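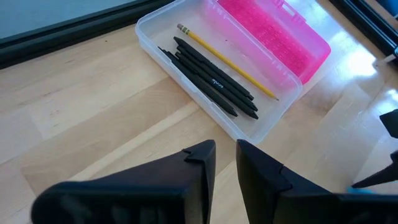
Course handout 5
Sorting and Storing: An Introduction to Household and Office Classification
Lecturer: Azlan Mangundap
16 September 2008

1. Where we stopped last time

We finished with the difference between a list and a classification. A list only says what is there. A classification says also which things belong together, and somebody must decide this. Please read again your notes on the Juletti grocery store, because I will use it in this handout also.

2. Two ways to make groups

The first way is to begin from the top. You take everything you own, or everything the office owns, and you divide it by one question. Is it paper or is it not paper? Then you divide each part again. The tree becomes deep very fast, and the person who wants a stamp must walk down many branches to find it.

The second way is to begin from the bottom. You take one thing and ask which other thing is used in the same moment. The stamp is used with the envelope, so they go together, although one is small and sticky and the other is large and flat. Lorcan Hennessy, who taught this course before me, called these groups "neighbors". I keep his word.

In the Sevevari office study the staff had 553 items in one supply room. They were first arranged by material: metal things, paper things, plastic things. New employees asked a colleague for help nearly every time. After January the same items were arranged by task (mailing, binding, writing, cleaning). The questions became fewer, but the cleaning shelf was then always too full.
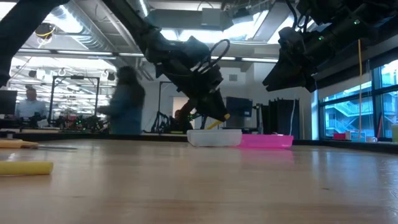 The full shelf brings us to the problem of size. A group that is correct in meaning can still be wrong in volume. If the cleaning group needs two shelves, you have a choice – either you split the group, or you let it cross the border between shelves and put one label over both. Most students prefer to split. I ask you to try also the other solution before you decide.

3. The leftover group

Every classification has a place for things that fit nowhere. In a kitchen it is a drawer. In the Hirnport archive it was a box with the label "Various", and when it was opened it had more than 1,000 papers inside. Many of them had a good place elsewhere, but the person who filed them was in a hurry.

A leftover group is allowed. You should only look at it regularly and ask if some things inside have become neighbors. If you find four or five of the same type, they should get their own name.

4. Names on labels

Use the word that the user says, even when it is not exact. At Cortés, a small repair shop, the official label was "Fasteners" and everybody said "screws". The nuts and bolts were under "Fasteners" too, and people did not look for them there. The owner wrote the three words on the label and left the official one out.

Avoid labels with "other" or "general" when a second label on the same shelf has a similar meaning.

5. Homework

Choose one drawer at home. Write down what is in it before you move anything. Make groups in both ways from section 2 and draw them on one page, side by side. Add a few sentences about which way was easier for you and where the leftovers went.

Maximum length is one page plus the drawing. Bring it on paper to the next class, please. Room 9, same hour.

Reading: chapter 5 in the course reader, without the appendix.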